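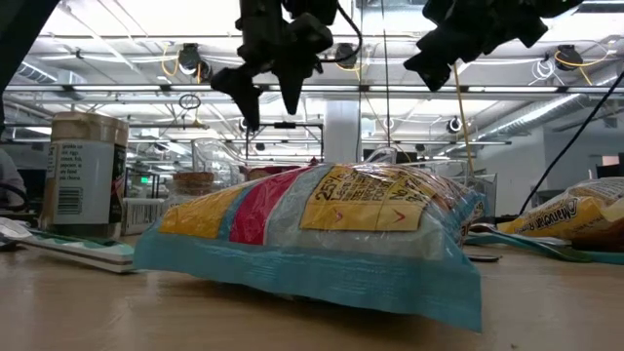 A bagged loaf with a yellow panel beginning "25%".

Print this page | E-mail this page

2011-05-25

Direct mail still has a place in the marketing programme at Rondden, according to its communications manager, Jacqueline Lebrun, who oversaw the February mailing for the Drilow household range.

The mailing went to 2197 addresses in two versions. "One carried the offer in the headline and the other opened with a letter to the householder," Ms Lebrun said. "We wished to learn which would be kept."

Replies were sorted by Alfredo Galang of the Camon agency. He declined to name a preferred version before the client's review, but said colour had mattered less than expected. "The grey stock was my suggestion and I would defend it," he said.
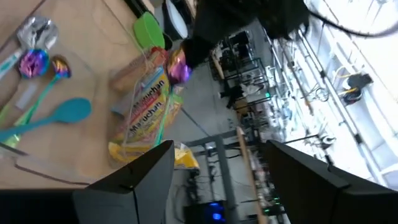 Asked whether the reply card should have been prepaid, Ms Lebrun said the matter had been discussed at length. "Postage is the first line anyone proposes to cut. I was not prepared to ask a customer to find a stamp."

Mr Galang said a second mailing would go to 1586 of the original addresses, with a shorter letter and the same card. The wording has yet to be approved.

Related items
Biljana Babić on catalogue design
Sproģis renews its radio campaign
Krum Trajkovski: writing for the letterbox

This site uses cookies. By continuing to browse you agree to their use.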